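Jutley Display Food: Fried Chicken Piece

Item 1189. Sold singly or by the tray of 40.

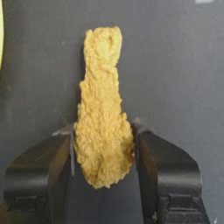

Real fried chicken looks its best for the time it takes to find your glasses. After that it sweats, sags and draws flies, and by mid-afternoon your front counter is telling customers something you'd prefer to keep in the kitchen. The Jutley piece sits in a window from opening to close and asks for nothing but a dusting.

The crust is the part we fussed over. Valentin Fankhauser carved the master and threw out 4 versions before one got past the rest of us, mostly on the grounds that they looked like pinecones. The one we kept is properly craggy, golden tan all over, a bit darker down in the crevices. Narrow at one end, fat at the other. We call it a drumstick. Darnell in dispatch calls it a tender, and we've stopped arguing.

Good for takeaway windows, theatre props, play kitchens at childcare centres (ages three and up, please) and menu photos where the real one keeps getting eaten. One regional theatre has nearly worn theirs out over a long season of dinner scenes, and we've since been asked whether it can be thrown. It can. Colour may suffer.

Cleaning: lukewarm water, a drop of dish soap, soft toothbrush for the crumbly bits. Air dry on a rack. Keep it off the grill and out of the bain-marie, including "just for a minute".

Goes with: Jutley Chips in Cup, Jutley Coleslaw (an acquired taste, visually) and the Pettigrew display basket, 1788, which takes a good heap of pieces if you stack them fat end down.

Not included: basket, liner paper, gravy.

Trays leave the warehouse within the week, except in April when we shut for stocktake. For custom colours — extra dark, Nashville red, the grey one that a horror film ordered — write to Bello Danladi at the trade desk with a swatch or a photo. "Sort of crispy looking" is not a swatch.

Returns accepted if unused. Tooth marks count as use.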